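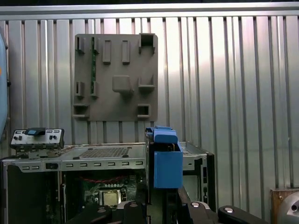
A Place for Every Part

The bench at Jorolwood is laid out for one job: opening old desktop towers, sorting what is inside, and putting the usable machines back together. The workshop takes in office computers that have been retired from service and returns the sound ones to use as file servers and library terminals. Wyn Hughes, who runs the bench, started it with a single folding table and a box of mixed screws. Organized storage came later.

The most useful addition has been the gray 3D-printed panel on the wall behind the case. It carries open slots, pockets and holders in several sizes, arranged so that boards can stand on edge and small items can sit within reach. Hughes drew it after losing the same retaining clip twice in one afternoon. "A flat tray works until the second board lands on it," Hughes says. "Then you are digging."

The panel is the third version. The first was too thin and flexed when a card was pushed into a slot. The second was stiff enough, but the openings were cut so close to the part dimensions that boards had to be forced in. The current print leaves more clearance and took 30 hours on the workshop's Pluta printer. Holders for the next version are already drawn and will be printed in December.

Layout

Storage is only half of the arrangement. The tower goes on its side directly under the wall, with the open face up, and stays there until the work is finished. Turning a case mid-job shifts loose cables and sends dropped screws under the board, where they are hard to find and can short a trace when power is applied.

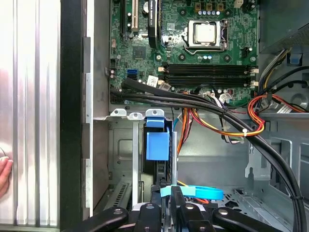
Cable management in older towers was rarely a priority for the people who assembled them. Leads were made long enough to fit any chassis, and the extra length was folded into whatever space was left. Before touching a socket, Hughes follows each bundle from end to end and decides what can stay. A thick run of black cables lying over the memory area, with red, orange and yellow power wires looped beneath it and a white tie holding them, is a typical starting point. The tie is left in place if the bundle can be lifted clear as a unit. If it cannot, the tie is cut and replaced at the end with a reusable strap from Shehu, which the workshop buys in bulk.

Memory comes next. The latches at the ends of the slots are pressed outward together, and the module is lifted straight up by its edges. Modules go into antistatic sleeves marked with the slot number. Expansion cards follow, then drives. The processor is left in its socket unless it has to be replaced, and the retention lever stays closed - an open socket collects dust, and bent contacts are slow to correct.

Drive bays take more time than their size suggests. Every maker had its own idea of tool-free mounting, and plastic latches become brittle with age. Hughes works them by hand, with light pressure at the base of the tab, and stops if the plastic starts to whiten.
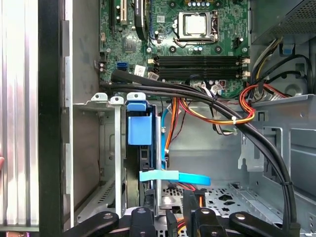 Latches that do break are replaced with plain screws where the bay has threaded holes. Where it has none, the bay is drilled out of the case and a generic Gumero bracket is fitted in its place. The result is less convenient, but it holds a drive without rattling.

Reassembly follows the same order in reverse. Each connector is seated before the bundles are laid back down, and the fan paths are checked for stray leads. The case is closed only after 6 hours under load on the bench. Machines that fail are stripped for parts, and the parts are logged by type and socket. The log passed 2000 entries on 25 August 2023, and most of them were memory modules.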